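Print this page | E-mail this to a friend

Let me keep my junk

13 October 2023

I finished Fudow again last night, more than 53 hours on the clock, and when the credits rolled I had a bag full of wooden spoons. Also a cracked bell, several left boots and a thing called a Damp Letter that can't be read, sold, given away or thrown in the sea. I tried the sea. It came back.

And I love it. I know this puts me on the wrong side of where games are going, so let me have my moan.

The fashion now is for tidy bags. You pick something up and the game tells you straight away what it's for: crafting, quest, sell. There's a little coloured corner on the icon and a button that clears out everything the designers reckon you won't need. Eltusis has gone furthest with this. Junk turns into coins the second you touch it, so you walk through a ruined kitchen hoovering up cups and all you ever see is a number ticking upwards in the corner. I played the whole thing and I couldn't name you one object from it apart from the sword.

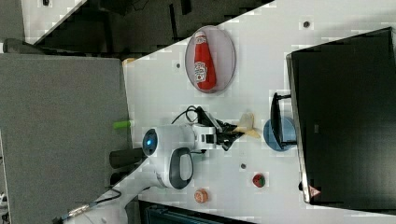 Ketchup on a dish, robot arm in the middle of the table.

Now, I do understand why people want it. I've got friends who play for an hour after the kids are in bed and they don't want to spend half of that deciding whether to drop a candlestick. Fair enough! Weight limits in particular can get in the bin. The first Eltusis made you walk at the speed of a wardrobe if you were carrying one turnip too many, and I don't miss it one bit. But getting rid of the weight limit and getting rid of the turnip are separate jobs, and somewhere along the way everybody started doing both.

What a useless object does is make you wonder. In Fudow there's a village called Ayele, up past the second bridge, and every house in it has a blue jug on the windowsill. You can take them. They don't do anything. On my first go I took the lot, because I'm like that, and then a good ten hours later I walked into a cellar on the other side of the map and there was one blue jug on a shelf. No marker, no music. I stood there like a lemon for ages thinking about who had left Ayele and why they'd brought the jug. Was that planned? I have no idea. Somebody might have just needed a jug.

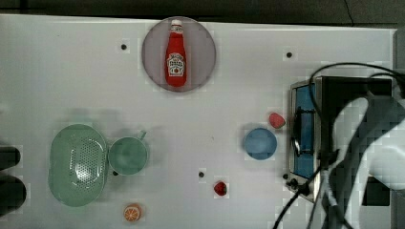
You can't get that feeling from a glowing icon. If the jug had been worth 3 coins and tagged as household scrap, I'd have sold it before I reached the bridge, and the cellar would've been a cellar.

The other side of the argument, and I hear it a lot on the forums, is that clutter is lazy. Fill a room with bowls and hey presto, you've got a world. There's some truth in it. Praredier boasted before launch that it had 3000 objects you could pick up, and when it came out in April I'd say I met the same bucket in nearly every building. Buckets in the chapel, buckets in the bank vault, a bucket in a tree. Nobody had put them there with any thought at all, or if they had, it was a very strange thought. I got bored of picking things up, which for me is saying something.

So no, I'm not asking for more stuff. Fudow has far less of it than Praredier. I'm asking for stuff that was placed by a person who had a picture in their head of whoever lived in that room, and then for the game to shut up about it and let me carry it around if I fancy.

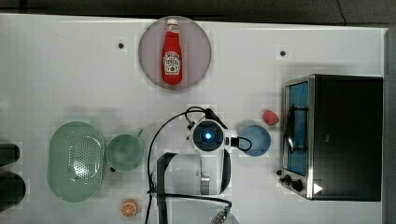
Toaster oven on the right, ketchup bottle lying on its plate.

There are 2 small things I'd change even in Fudow. One is the sorting, which goes by the date you picked things up and nothing else, so finding a healing herb in the middle of a fight means scrolling past your entire biography. Give me a favourites tab. The other is that you can't put anything down neatly. You can only drop it, and it bounces. I rented the room over the bakery purely so I'd have a shelf for my jugs, and I had to throw them at it from across the floor until a few of them stayed. Most didn't.
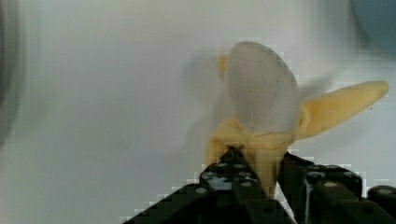 Food is where I get properly cross, mind you. In most of these games an apple is a few health points in the shape of an apple, and you eat forty of them through the pause menu with a dragon stood there waiting. Fudow makes you get your dinner out and hold it. It's slow and daft, and it means you notice what you're eating. Think of a banana with its peel folded back and the pale fruit poking up out of it, little dark specks and all: you know it's food before anyone shows you a number. Bread in Fudow goes hard if you leave it too long, and the only penalty is that your character chews for longer. I've sat through that chewing animation in the rain outside Ayele and been perfectly happy.

I gather the next Eltusis will let you switch the auto-sell off. Good. I'll be switching it off before I've even set the brightness, and if there's a spoon in the first room I'm having it.

Print this page | E-mail this to a friend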